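Where Does the Spoon Go? Utensil Storage in the Shared Kitchens at Natine Hall

Final report, Household Systems project course
Submitted 2026-09-17

Background

Natine Hall is a student residence with seven shared kitchens. Each kitchen has the same cabinets, the same stove and the same starter set of cooking tools, bought by the residence when the building opened. What differs is where people keep the tools. In some kitchens everything goes in one deep drawer. In others there is a jar next to the stove, or a stand with hooks, or a mix of all of these that changes from week to week.

The idea for the project came from a complaint on the residence message board. Somebody had bought a soup ladle three times in one year and could not find any of them. The replies were long and angry, and most of them were really about storage. We wanted to find out whether the way tools are stored has any effect on how easily people find them and whether they put them back.

Method

We asked residents to fill in a paper log taped to the inside of a cabinet door. Each line recorded one search for a tool: what the person was looking for, where they looked first, where it was, and whether they put it back in the same place. 34 residents took part. The logs ran for seven weeks, starting in March, and produced 510 usable lines. Lines with no tool name were thrown out.

We did not tell anyone how to store things. Two kitchens changed their setup during the study anyway. The kitchen on the Skutden side bought a second jar, and the one next to the laundry room moved everything out of its drawer after the drawer jammed. We kept their data but marked the change date on our charts.

We also held short interviews in the kitchens, usually while people were cooking. Notes were typed up the same evening.

Tool shape and handle length

Shape turned out to matter more than we expected. Long tools with a narrow handle and a wide head do well in a jar, head up, where people can see what they are. The same tools in a drawer slide under each other and get caught on the back edge. Short tools such as peelers and can openers vanish to the bottom of a jar and were the most common cause of a failed search there.

Tapered handles came up often in the interviews. People said they were comfortable to hold but rolled off the counter, and a smooth finish made this worse.
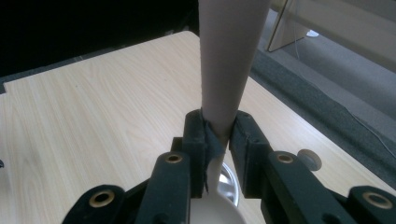 Figure 1. Smooth, tapered form in pinkish beige, with the narrow end down.

Color had a small effect. Residents who owned light-colored tools said they were easier to spot in a dark drawer. We did not record color on the log sheet, so we can only report what we were told. A future version of the sheet should have a column for it.

Counter space

The strongest argument against jars and stands is that they take up room. The counters in Natine Hall are shallow, and the part beside the stove is where people want to chop and put down hot pans. In the kitchens with the least clear counter, tools left out were moved several times a day by people who needed the surface, and they did not always go back to the same spot. This explains a pattern in the logs that confused us at first — the tool was out in the open, but the person still looked in the wrong place first.

One kitchen had agreed on a rule that the counter to the left of the stove stays clear. It was the only written kitchen rule we found that people followed. 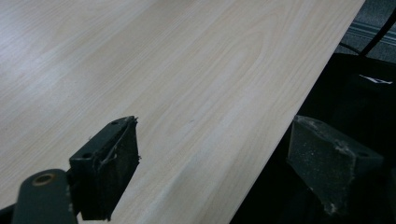 Chutima Chaiyaporn told us that a clear counter only lasts as long as there is somewhere close by to put things. In her kitchen the tools went back into the drawer for the first week, and after that they ended up in the sink, which was nearer. She thought the drawer should be next to the stove instead of under the kettle.

We checked this against the logs and she seems to be right. Distance from the stove was a better guide to whether a tool was put back than the type of storage was. A drawer within one step of the stove did nearly as well as a jar. A drawer across the room did worst of all.

Hanging storage

Hooks had the best results for finding things. A ladle on a hook is easy to see from the door, and an empty hook tells you right away that the tool is in use or in the sink. Residents in kitchens with hooks wrote fewer lines per person. We take this to mean fewer searches worth writing down, although it could also mean they were less careful with the log.

Stands have one advantage over wall rails in a rented building: nothing has to be drilled. They also have a weak point. The hook has to suit the handle, and many cheap tools have a hole too small for a curved hook, or no hole at all.
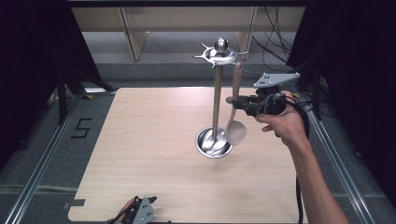

One resident disagreed with us about hooks altogether and said that anything hanging near a stove gets greasy, so the tools have to be washed before use as well as after. He preferred a drawer and did not mind searching for a minute. Two others in the same kitchen said they wiped the hanging tools down on cleaning day and had no trouble.

We had no measure of grease in our method. It did come up in enough interviews that we list it as an open question below.

Limits of the study

The logs depend on people remembering to write in them. Entries dropped off during exam week. People who cook a lot wrote many more lines than people who mostly use the microwave, so the results lean toward frequent cooks. The kitchens also differ in size and in how well the residents know each other, and we could not separate this from storage.

Suggestions for the residence

Move the main tool drawer to the cabinet next to the stove in every kitchen.
Keep short tools in a separate shallow tray.
Offer a stand with hooks to any kitchen that asks for one, and check handle holes before buying new tools.
Put the starter set list on the inside of a cabinet door so that new residents know what should be there.

Open questions

Does hanging storage near the stove lead to more washing?
Do light-colored tools get found faster in deep drawers?
Would the results be the same in family homes, where one or two people usually decide where things go?

The blank log sheet and the interview questions are in the appendix. The original paper logs are kept in the project office until the end of the term and can be read there on request.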